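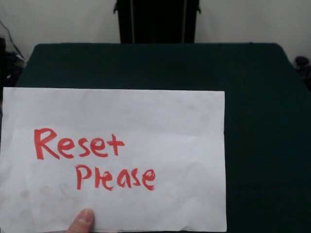
Hand-lettered sign in red on white paper, "Reset" on the first line.

Gunholm Hand-Lettered Signs

README, last touched 24/10/2025

Welcome, and thank you for stopping by! Gunholm is a small collection of transcribed homemade signs, the sort people tape to a shop door or prop up on a stall when the printer is out of ink. I started it in Fumbridge after admiring a notice about eggs, and it has grown a good deal since then, mostly thanks to friends who can't walk past a bulletin board anymore.

What you get

There are 4 folders, one for each kind of place: shops, halls, workshops and roadside. Every sign has a plain text transcription and a short note on the lettering. Transcriptions keep the writer's own spelling and line breaks – please don't tidy them up, however much your fingers itch. Words I couldn't read are marked with a question mark in brackets.

The notes file

Each line has the sign number, the folder, the color of the lettering and my guess at the tool (marker, brush, crayon and so on). Guesses are only guesses. Around 30 signs from the Ruawai batch still have no tool listed, and 9 from Wurkari need their line breaks checked against my notebook, a job I've been putting off since September.

Using it

Teachers, type designers and the merely curious are all welcome. A mention of the collection is appreciated. Corrections go to Rhys Merrick, with the sign number in the subject line if you can manage it.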